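Search the site
Search
Popular: fixtures, transfers, television, podcasts

Ternamlow to get its own documentary, relegation and all

Ternamlow, the football club that has spent most of its existence being mistaken for a garden centre, is to be the subject of a television series. The club confirmed the news in a statement at breakfast time, corrected the spelling of its own ground at lunch, and by teatime had put the announcement behind a pop-up selling half-season tickets.

The series, which has the working title of Second Ball, will run to five parts and is being made by Drulturer, a production company whose last sporting effort followed a crown green bowling club through a wet summer and was better than it sounds. Filming began in September and will carry on until the end of the season, or until the manager asks for it to stop, a clause the club says exists and the producers say they would have to look up.

Viewers are promised full access to the dressing room, the boardroom and the team coach. The physio's room is off limits, as is the kitchen, where relations have been strained since the pie supplier was changed.

Why Ternamlow? The club has won one cup in its history, a county trophy contested that year by four sides, one of which withdrew. It has been relegated twice in the past five seasons and avoided a third only when somebody else was docked points over a floodlight. Drulturer says it was drawn to "a group of people who keep turning up", a phrase supporters have already asked to have printed on a scarf.

There is a star of sorts. The centre forward, signed from Allance for a fee that was mostly training equipment, scored 18 goals last season and has been told to expect a good deal of camera time. He scored 13 of them away from home, and the opening part will look into why, with help from a sports psychologist and a man who knows about drainage.

Allance, for their part, would like it known that they are happy to take part. The two clubs meet again in the spring, and Allance have asked to see the edit beforehand. They have been told no, and then told no again in a more formal letter.

The money comes from Tokarz, the flooring firm whose name has been on the front of the shirt for three seasons. Neither club nor sponsor will say how much has been handed over, although the club shop has reopened and the away end has a new door. Tokarz has also been promised that no player will be filmed slipping on anything.
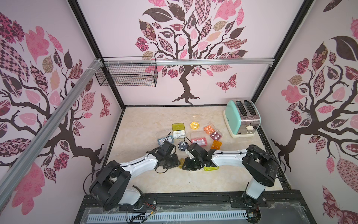
Drulturer has yet to settle on a look for the sit-down interviews, and this is where the supporters' forum has got properly involved. The club wanted players in front of the trophy cabinet, until it was pointed out that a cabinet with one cup in it looks worse on screen than no cabinet. The producers are leaning towards plain black, as is the custom when a full back is going to discuss his knee. A rival faction on the forum wants something with a bit of life to it, and would happily sit the back four before pale pink walls with twisting brown trees and a patterned butterfly or two, on the grounds that it would at least take the eye off the goal difference. The manager is understood to favour a car park.

Supporters can apply to appear as themselves. There are 50 places for a fans' evening in the clubhouse bar, where the first part will be shown before it goes out more widely, and those chosen must agree not to reveal the ending. As the ending in question is a goalless draw played last month in front of anyone who cared to come, the club accepts this may be hard to police.

No broadcaster has been named. The club says talks are going well with more than one, and that the series will be seen "on a screen". Ternamlow are at home next to the side directly below them, kick-off at three, with cameras in the tunnel and the pies under review.

Comments (4)

northbankflask
Been going since I was seven and if they leave out the floodlight business I want my licence fee back, whoever it's on.

Halfway_Line
Bowling one was brilliant. Cried at the bit with the roller.

pieandaprogramme
"Under review". They've been under review since August. Bring back the old ones.

Allance till I die
Mostly training equipment?? There were two portable goals in that deal and we've still not had the nets back.

Get our weekly newsletter. Enter your email address
We use cookies to make this site work and to see which pages you read. Accept all / Manage choices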